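Course handout, week 3
Credit transfer and articulation between colleges
Prepared by Jericho Espiritu

1. What we mean by articulation

An articulation agreement is a written promise between two institutions. The first one teaches certain courses, and the second one agrees beforehand that it will accept them as part of its own degree. The student does not need to ask for permission course by course. This is the main difference from ordinary credit transfer, where each transcript is read separately and the answer can change from one year to the next.

Please keep the two words separate in your essays. In the January papers many of you used them as if they were the same.

2. The three usual forms

a) Course to course. Statistics I at the sending college equals Statistics I at the receiving one. It is simple to read but it becomes old very quickly, when one side changes a syllabus and forgets to inform the other.

b) Block transfer. A whole certificate or diploma is accepted as, for instance, the first two years. The receiving university gives up some control over the details.

c) Joint programme. Both institutions plan the degree together and both names may be on the diploma. It is the slowest form to set up and it needs the most meetings.

3. Case: Policarpio College and Vornach University

Policarpio is a small private college which teaches the first two years of business and computing. Vornach is a larger university in another country. Their agreement is of the second type. The student finishes 40 credits at Policarpio, with no failed course among the last two terms, and then enters the third year at Vornach.

In the first intake 764 students registered at Policarpio in the programmes covered by the agreement, and 174 of them later moved to Vornach. When you discuss these figures, be careful. A student who did not move has not necessarily failed. Some took the local diploma and went to work, and some could not pay the foreign fees. The agreement itself says nothing about fees, and I consider this its weakest part.
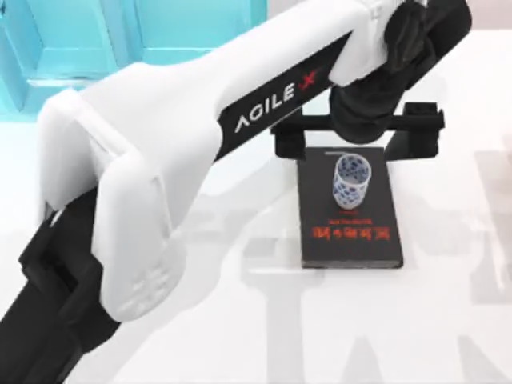
The second weak part is the language of teaching. Policarpio teaches in two languages and Vornach only in English, so the students arrive with the correct credits but sometimes with difficulties in writing long reports. Vornach later added a bridging course of one term. It carries no credit, and the students complained about it - with good reason, in my opinion, as they had to pay for it.

4. Who decides when there is a dispute

Look for this clause first when you read any agreement. Usually there is a named officer on each side and a time limit for the answer. In our case the limit is 100 days, which is longer than a teaching term. A student with an open dispute can therefore lose a term even if the decision is in his or her favour.

5. For the seminar

Read the chapter by Mark Anthony Pangilinan on block transfer before you come. Bring one page on the following: if you were writing the agreement again, which side should pay for the bridging course, and where in the text would you put it? Handwritten pages are accepted.

Related items
Week 2: Accreditation and registered centres
Week 4: External examiners and moderation
Reading list, updated
How to reference an unpublished agreement
Seminar groups and rooms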